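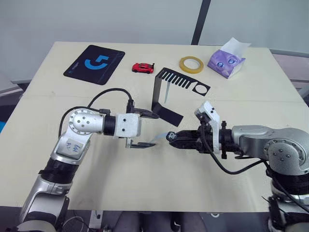 Junior Makers Club, Mundow Library

Clubs > Junior Makers > Big Questions

Can a robot do my chores yet?

I get asked this at every club meeting, usually by someone who has just been told to clean their room. So let's talk about it! My short answer is "a few of them, slowly, on a good day." The long answer is more fun.

Look at the two robot arms at the top of the page. The one on the right has a small, flat, see-through piece in its gripper (a gripper is a robot's hand, and these ones have two fingers each). The one on the left has its fingers open. Now try something. Pick up a playing card with one hand and pass it to the other. Easy, right? You probably did it while looking at this page.

For a robot, that pass is a whole pile of little problems. Where is the card? Which way is it tilted? Are my other fingers lined up with it? If I squeeze now, will I get the card or just air? And when is it safe for the first hand to let go? You worked all of that out when you were a baby, dropping spoons off your high chair. A robot has to be taught.

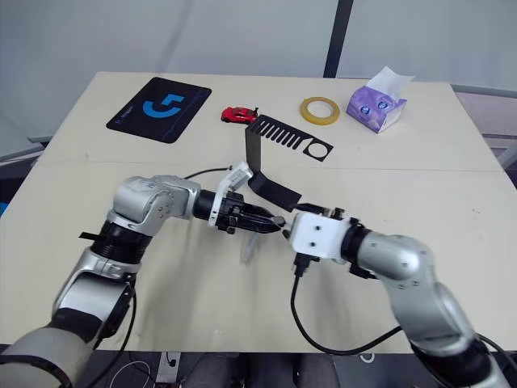 Fingertip to fingertip, with the black metal bracket just behind.

Two hands make it harder, too. One arm working alone only has to worry about the stuff on the table. Two arms have to worry about each other! My friend Lindalva Xavier works on robots, and I asked her what beginners get wrong. She told me they always want to make the arms faster. She wants them to be polite first, like two people trying to get through the same door.

And then there's all the other stuff lying around. On our table there's a mouse pad, a little red toy car, a roll of tape and a purple pack of tissues with faces on it. You know right away which things belong to the job and which you can leave alone. A robot could be confused by any of them.

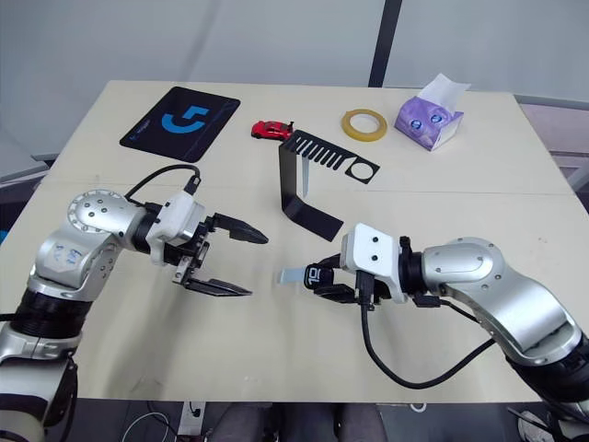 Left gripper, fingers spread wide.

So which chores are hard? Here's my list, from easiest to hardest:

Vacuuming a flat floor. Lots of homes have a robot for this already. It mostly has to drive and not get stuck under the couch.

Moving boxes in a warehouse. Boxes have flat sides and keep their shape, so robots are pretty good at it.

Emptying the dishwasher. Ooh, tricky. Wet glasses, slippery forks, and every kitchen puts the bowls somewhere different.

Folding a T-shirt. Robots can do it, but I bet you'd win a race.

Anything thin and bendy. Tape, string, plastic bags, wrapping paper. A block stays the same shape when you grab it, but a strip bends as soon as you pinch it, and then the end isn't where it was a second ago. Look how the gray strip droops between the black fingers in the close-up.
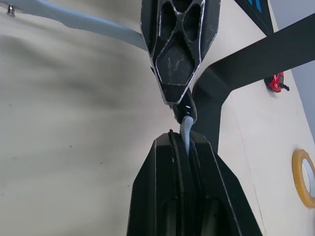

Try being a robot

You'll need a friend, two pairs of kitchen tongs and a strip of paper. Each of you gets one pair of tongs. Pass the strip back and forth without touching it with your hands. Then try it with one eye closed. Priya Greenberg and her brother made it to 26 passes, and the paper looked terrible by the end. If you beat them, tell me at the next meeting!

Last updated: 2 April 2025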